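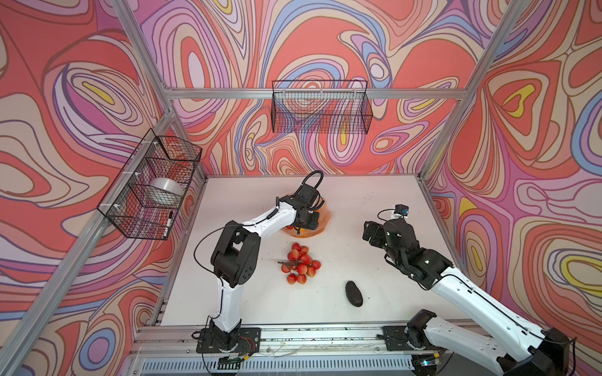 Bench rules for shared robot cells are the written habits a lab agrees on before anyone powers up an arm. I've worked under the Tamia set since my first August at Driralville, and I'm fond of it, even the fussy parts. Rule one says anything that isn't part of the task lives off the table, so the packing tape and the marker go in a wire basket on the frame and stay there. Two arms on one rail can both get to the middle of the table, and the rules call that stretch the shared zone. Only one gripper may close in it at a time.

Baltasar Villalba wrote the first draft at Harnano, and Geum-ok Ki cut it down to something you can read over coffee (bless her). The speed limit for the shared zone is 200 millimeters per second. People grumble about that one – I did too!

Props get their own page. Soft fake fruit is fine, a plate or bowl is the usual target, and small pieces on a stem count as one object until the log says otherwise. With both arms over the table, the operator keeps a hand by the stop button and doesn't chat.

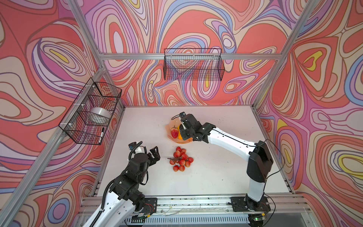

Clearing and checking

Between runs the props come off, both grippers open, and you look at the bare surface through the wrist camera. I love this step. Specks and scuffs show up much better from there than from my chair, and wiping takes a minute. Scuffs that won't wipe off get written down, with the cell number.

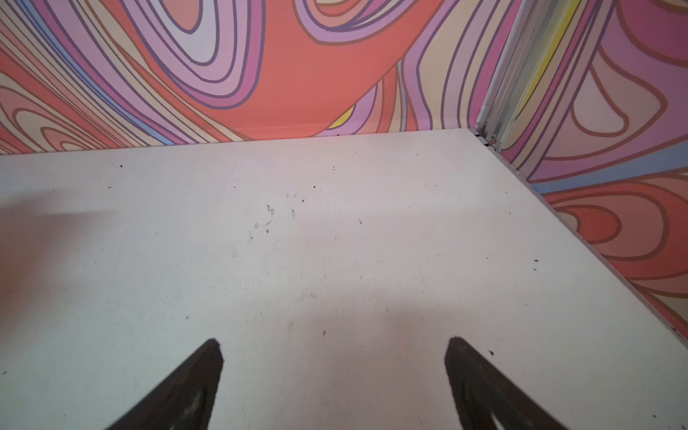 Tovar Bench Notes, no. 88, p. 814

Sebastián Sosa wants the check done after every run. Gisela Godoy says every fifth is plenty, and the current text leaves it up to each lab. We do every run.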